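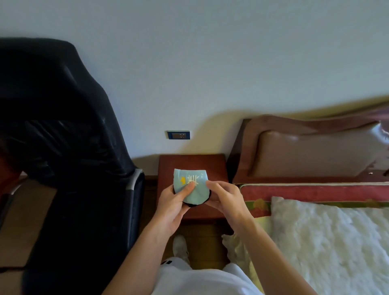

Step 4 – nightstand, guest room 8

Okay, picking this ticket back up after lunch! Natsumi Hirano asked why the little light blue packets keep going missing from the nightstands at the Iden Street rooms, so I'm working through it one piece of furniture at a time and writing it down as I go.

Status so far: bed is fine, desk is fine, black chair is fine (I checked the gap between the seat and the backrest, nothing but a hairpin). The nightstand is where it gets interesting. The top is glossy and the packets are slippery, so anything you put near the back slides off if you bump it. I tried it with a packet on its own and got it to go over the edge twice – it ends up on the floorboards against the wall, where the vacuum gets it.

Things I tried:

Moved the packet to the front of the top. Better, but it gets knocked off when the guest puts a phone down.

Put it on the pillow. Wakana Sakamoto said no, people sleep on it and then complain. Fair enough!

Kept it together with the black cloth item, packet on top. Much better. The cloth grips the wood and the packet stays where I leave it.

I also pulled the nightstand out a bit to look behind it and pushed it back in between the chair and the headboard. Please don't shove it hard, the wall plate is right above and I don't want it scraped.

Still open: we have 90 packets left from the Kaneko order and 200 more on the way. Natsumi, can you check whether the rooms on the Ostero side have the same nightstand? If yes I'll do them the same way. Leaving this as pending until I hear from you.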